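I went up to Brirnovach in January expecting broken glass. The lab had logged 528 attempts at arranging artificial tulips with two robot arms, and 12 of them had ended in what the crew calls a knot. A knot! I loved that right away (they did not).

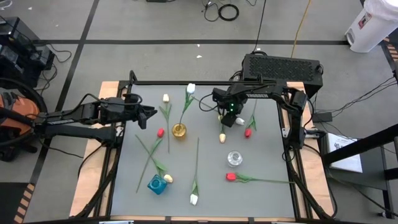 The flower bench at Brirnovach, with one tulip standing in the amber vase.

So what's a knot? Each arm plans its own reach, and a checker called Rivov is supposed to stop them from wanting the same patch of air. It's good at that, mostly. But it was set up for bare arms, and a long stem in a gripper didn't count as part of the arm at all. You can guess the rest – both arms come in over the middle of the table, the gap between them shrinks, and Rivov thinks everybody has plenty of room.

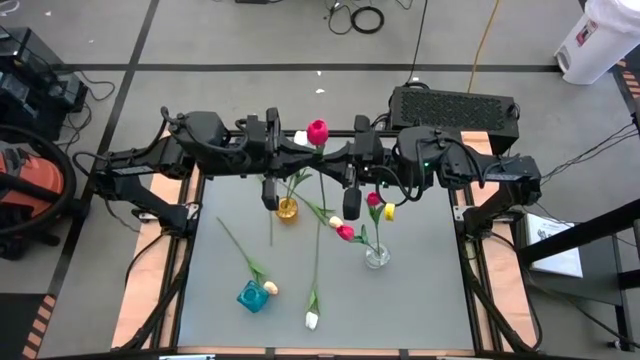
The first fix was a bigger safety bubble, and it made the arms so shy they'd hardly go near a vase. The second one slows both arms down whenever they share the center, and that's the one running now. I'm told it adds 48 minutes to a full day of trials. I still kept my hand close to the stop button the whole afternoon.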